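Print bench notebook — table runners, linen, second round

23/03/2019

3 shares | 0 comments

Continuing with the block-printed runners for the Ibarra order. Fabric is the Somik natural linen, washed hot and pressed while damp. The first round was printed on unwashed cloth and the hem side pulled in after laundering, so those lengths are now test rags and should not go back on the shelf with the good stock.

Cut and hemmed 18 runners. Mitered corners on all of them, single needle, thread one shade darker than the cloth. The darker thread hides better than the exact match we had in October, which went shiny under the iron.

Ink: Rorkine water-based, olive, thinned with the retarder. Straight from the jar it dries on the block before the third impression and starts lifting fibers. With retarder it stays open long enough to do a full border without washing the block. Too much retarder and the edge of the leaf fills in. The usable range is narrow. I mixed small batches in lidded cups and marked the lids.

Block: the leaf sprig, linoleum on hardwood backing. The stem was cut too shallow in the first version and printed as a smear. Recut it, deepened the ground on either side, and sealed the wood edge again. The sprig now repeats cleanly end to end if the registration notch is lined up with the chalk line. Chalk line has to be the blue. The white does not show on this linen.

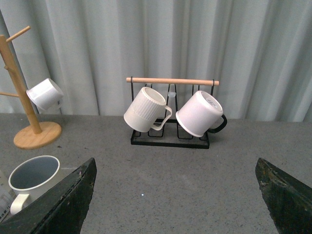 M. Tolland
Textile bench lead

Padding under the cloth matters more than I had written down before. One layer of wool felt gave a broken print on the leaf. Two layers with a smooth cotton cover gave even coverage. A third made the block rock and the tips of the leaves doubled. Staying with two.

Pressure: body weight through the heel of the hand, no mallet. The mallet gives a darker center and a halo, visible from across the room once the ink is set.

Heat setting. Left the printed runners on the line overnight, then pressed each from the back, dry iron, linen setting, parchment between. Cut four test strips from the same cloth and printed them from the same batch:

Strip A — short press, no cure. Color came off on a damp white rag.
Strip B — long press, back only. Slight transfer.
Strip C — long press, both sides. No transfer I could see.
Strip D — as C, plus Irex fixative brushed on. No transfer, but the cloth went stiff along the border and will not drape over a table edge.

Going with C. The fixative is not worth the hand of the cloth for something that gets folded and put in a drawer. Returned the rest of the Irex to the solvent cabinet.

Drying space is still the limit. The line holds roughly 20 runners if they are clipped by the short end, and they swing into each other when the fan is on. Fan off until the ink is touch dry.

Open items:
— Border stops a thumb's width short on the last runner of the batch. Check the chalk template for stretch.
— Wash test on strip C, repeated, with the regular detergent and no softener.
— Order more olive before starting the matching napkins. The jar is below the label.
— Second sprig block, mirrored, for the opposite long edge. Lino is cut to size, drawing not transferred yet.

Contact the workshop | © 2019 Ibarra print bench notes | Back to top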